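From: Toshio Furukawa
To: teleop-list
Date: 2018-10-24
Subject: Re: Pouring demos, what are we keeping?

Skye wrote:

> We have 477 pouring demos from the Minami setup and I have watched 75 of them. No two operators work the tap the same way. Some pinch it, some lean on it, one appears to be petting it. Before Plultimmont asks for the full 3000, can we please agree on what a good demo looks like? Also, does the right hand do anything?
>
> — Skye Cowie

Skye, thanks for watching 75 of them. I got through a smaller number and then found some urgent email to answer.

On the tap: I don't mind variety in how people reach for it. I mind variety in when they decide they're done.
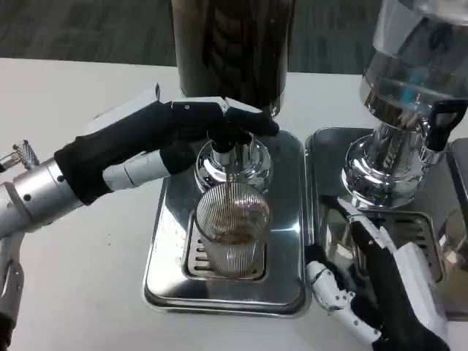

Stopping is the part of this task that operators do worst, and I include myself. You are wearing the gloves, you are looking through the headset, and your sense of "that's enough" comes from years of standing next to a kitchen counter. With a ribbed glass and brown liquid, at least you get a dark band to judge by, even with a bit of froth on top. With the clear tank I've seen people squint at the feed as if that would improve the resolution. My proposal is that we put the target level in the task card and stop writing "pour a drink," a phrase that each operator has interpreted according to personal thirst.

Second, start poses. The card says "hands at rest," and people rest in all sorts of ways. Some park low and wide, some hover like they're about to play the piano. I'd like to keep that spread, within reason. The Mellisex policy was trained on one very tidy operator, and it fell apart as soon as anybody else set up the table.

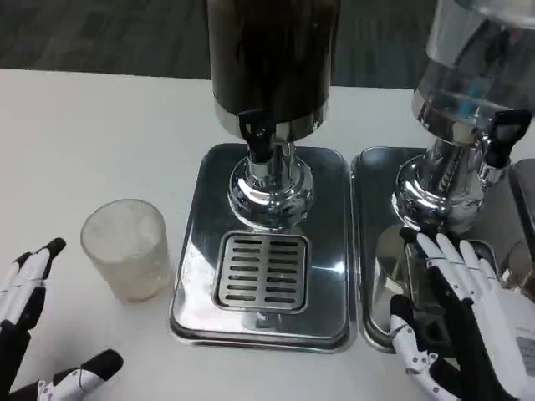 Skye's answer, when I floated this on the phone, was that spread is fine as long as we write down which operator recorded which session, and that demo 1778 on the old Drelgate numbering still has no name against it. Fair. I'll add an operator field to the upload form and make it mandatory, so that we can all start typing "x" into it.

Third, regrasps. Current practice is to throw out any demo where the operator fumbles the cup and has another go. I think that's a mistake. If every cup in the training set is picked up perfectly the first time, the policy never sees what to do after a bad grip, and it will certainly have bad grips. Keep the fumbles, tag them, and only bin the ones where the cup ends up on the floor.
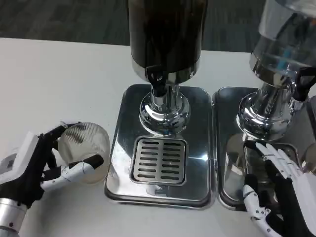
The same goes for hesitation. A two-second pause before the tap is fine. A long one while the operator talks to a colleague is a different matter — trim it or drop it. I found one session in which the arms hold perfectly still through what I can only assume was lunch.

As for whether the right hand does anything: mostly no, and I'd leave it that way. Operators who try to give it a job get worse at the pour. Park it by the right-hand tray, keep it off the tap, and record its joints anyway. We'll want them for the two-drink version in October if that's still happening, and the calendar suggests somebody had better decide quickly.

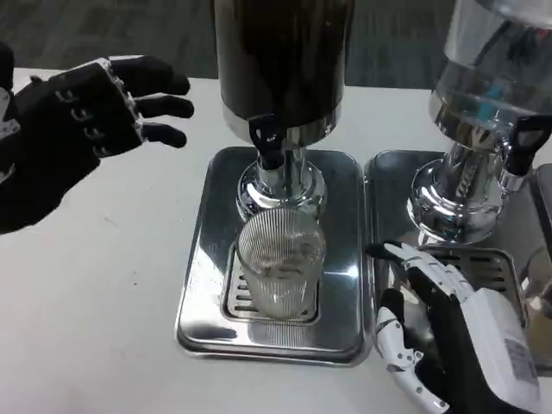 *Glass on the center grate, left hand open, right hand parked by the right tray.*

So, for the new card: target level stated, operator named, fumbles kept and tagged, long pauses trimmed. If you object, please reply to the list and not just to me. I have a record of losing those.

Skye, could you send me the numbers of the petting demos? I want to see if they work.

Toshio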